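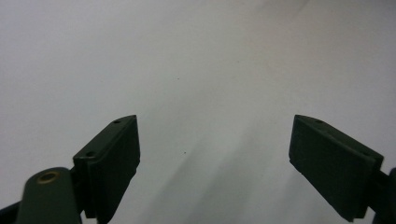

I have been reading up on plain white worktops for the utility room and I'm starting to think half of what gets written about them is sales talk. The Dirkar leaflet says a matt white top "hides daily wear" and "never looks flat". Well, it's a pale grey-white, it's smooth, it has no pattern at all, and the only thing going on across it is a bit of soft light and shadow. I don't see what is meant to be doing the hiding. My old speckled one hid everything, including a beetroot stain I only found when we took it out. Has anyone lived with plain white for more than a few months and can say what it's like? I'm not after a brochure.

Posted by marrowfat, 27 Aug 2018

Ours is the same sort of colour and I like it. It goes grey on a dull day and nearly white when the sun's on it. We fold washing on it, do the packed lunches on it, pot up seedlings on it. A wipe with washing-up liquid and that's it. I think you're worrying too much.

Posted by Stela Toma

How long have you had it though?

Posted by marrowfat

Since July. So fair enough, not long. My sister has had hers 12 years and it's fine.

Posted by Stela Toma

"Fine" covers a lot of ground. I had plain white in a rented flat and it was fine if you stood in the doorway. Get down to eye level with the window behind it and you could see every ring where a mug had been. The landlord told us to use Stollska cream on it. I used two bottles and the rings were still there, just shinier than the bit round them. So now I had shiny rings on a matt top.

Posted by gatepost_2

That's the cream's fault, you can't blame the top for that. Anything with polish in it is wrong for matt. It's on the back of the bottle if you get your glasses out.

Posted by T. Thibodeaux

It isn't on the back of mine. It says "suitable for all kitchen surfaces". I've just been to look.

Posted by gatepost_2

Then I stand corrected on the label. I'd still never put it on matt.

Posted by T. Thibodeaux

What about the edges? Everybody talks about the flat part, but I've only ever seen these tops go at the front edge, by the sink. A joiner quoted me 134 for sealing the edges and the cut-out, and I can't work out if that's a proper job or a tube of silicone and a cup of tea.

Posted by marrowfat

Depends what he's sealing it with. Ask him. If he can't tell you the name of the stuff, do it yourself on a dry weekend. Two thin coats on the bare cut edge, leave it overnight between.

Posted by T. Thibodeaux

I'd pay him. I did my own and it's lumpy.

Posted by Stela Toma

Clellard do a pale grey with a very fine fleck, by the way. Dearer, but you'd get your beetroot protection back. They wouldn't give me an offcut bigger than a playing card, so I bought elsewhere and can't tell you how it wears.

Posted by gatepost_2

A playing card is no use for judging a colour. Anything looks nice that size. I've asked Dirkar for a proper offcut of the white and I'm going to leave a teabag on it, some turmeric, and a wet tin can overnight. If it comes up clean with washing-up liquid I'll order it, and if it doesn't I'm going back to speckles.

Posted by marrowfat

Do the turmeric twice, once wiped straight off and once left. And put the results up please, good or bad.

Posted by T. Thibodeaux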